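Saturday, June 3, 2023
By the newsletter desk

Members who put their names down in the spring got their trip to the Bravwood open day at last. The workshop is at the back of the Firthorpe trading estate, past the tyre place, and the coach had to drop us on the main road because of the height barrier. We walked the last bit. Tea was laid on when we got in.

Bravwood works on robot arms for kitchens and care homes. The arm on show goes by the name of Grurnana and has been running in its present form since December. It learns jobs by being guided through them over and over by a person, and the count of guided runs so far was written on a board by the door: 1,744. The staff said the number sounds large until you hear how few different jobs it covers.

We were split into groups of 5 and given 75 minutes in the demonstration room. The subject for the day was the oven. Ovens are a hard case for a robot, we were told, as the door has to be dealt with before anything can be done with the food, and the rack and pan inside are both dark and hard to tell apart.
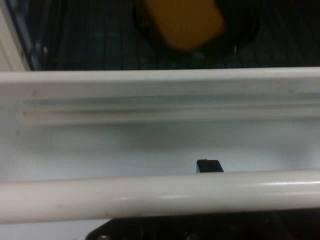

The arm carries a small camera close to the gripper, and what it sees was put up on a screen so that those at the back could follow. Several of us found this more useful than watching the arm itself. The picture goes soft when things move, and the staff said the software has to cope with that just as we did.

There were plenty of questions. One member asked what happens if the gripper meets a door handle at a bad angle. The answer was that the arm is set to stop if it feels too much push, and a person then has to restart it. Another asked about cleaning, and was told that this is still being looked at.

Handles took up most of the second half. They want the arm to manage any plain bar handle without being taught each one from scratch. White on white is awkward, as the bar and the panel behind it can look much the same to a camera. 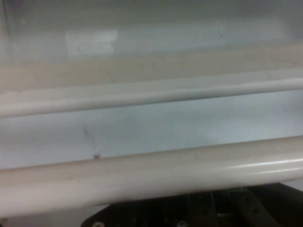 The lighting in the room is changed from one week to the next for the same reason, so that the arm does not get used to one kind of day.

After the demonstration we had a short talk on Chuensuk, the next project, which will use 2 arms working together. It is at the planning stage and there was nothing to see yet. The workshop hopes to have it ready to show in December, and has offered us places if there is enough interest. Please add your name to the list at the next meeting. The fare will be the same as this time, payable on the coach, and those who need step-free access should say so when they sign up, as the side entrance has to be unlocked.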